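Segelverein Varnent
Fahrtenabteilung, Mitteilung zur Sommerreise der »Kerkeo« (1/5)

Die »Kerkeo« hat im Juli 2019 den zweiten Abschnitt ihrer Ostseereise begonnen. Die Schiffsführung liegt bei Rohani Sembiring, die Navigation bei Wulan Halim. An Bord sind fünf Mitglieder des Vereins.

(2/5) Der erste Abschnitt führte von Kiel über Bornholm und Gotland in die Ålandinseln. Laut Logbuch wurden bis Mariehamn 827 Seemeilen zurückgelegt, davon 11 Stunden unter Maschine — überwiegend bei Flaute südlich von Visby.

(3/5) Auf der Überfahrt nach Gotland wehte es in Böen mit bis zu 5 Beaufort. Ein Riss im Achterliek der Genua wurde in Visby genäht. Das Segel ist wieder im Einsatz.

(4/5) Der Crewwechsel findet im August in Turku statt. Für den Rückweg sind noch zwei Kojen frei. Voraussetzung sind der SBF See und Erfahrung in der Nachtwache. Bewerbungen nimmt die Fahrtenabteilung schriftlich entgegen.

(5/5) Positionsmeldungen erscheinen weiterhin an dieser Stelle, sofern Netzempfang besteht. Anfragen von Angehörigen richten Sie bitte an die Geschäftsstelle — nicht an das Schiff.

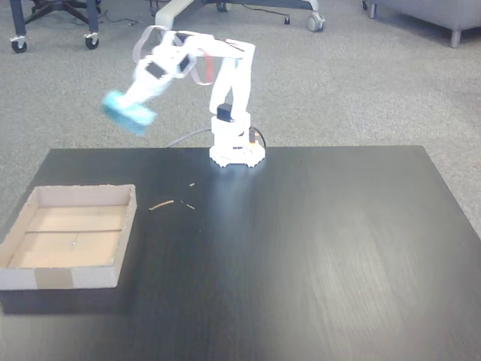 Weißer Roboterarm mit hellblauem Schwamm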